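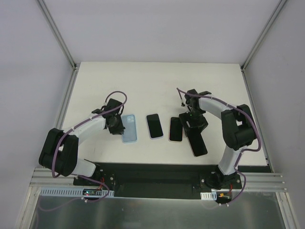 Phones on the Sorting Table

Four phones laid out on the white table at the Nornerwood bench. The light blue one is back up, with its camera in the upper right corner. The other three are darker, and the long black one sits at a slant nearest the front edge.

About this gallery

This page goes with the phone reuse drive run from our Rekdale shop. We took in 1,000 handsets between October and the end of spring. Most came out of kitchen drawers. Each one gets sorted, wiped, graded and either sold on or sent for parts. More pictures will be added as the grading goes on.

Notes on the sorting

Phones go down with space between them so the edges don't rub. Colored backs mark easily and we grade those first.

Cases and screen protectors come off before grading. A phone that looks poor in its case is often a grade 2 once it is out.

Please remove your SIM and memory card before handing a phone in. We found 40 SIM cards in the first batch and had to return or shred every one.

Grading sheets are kept by Ross Cairns. If you donated through Munshi or Prilus, quote the number on your receipt and he can look up what happened to your phone.

The drop-off box at Rekdale is inside the front door, to the left of the counter. Chargers are welcome too. Tablets are not.

Page updated 19/05/2023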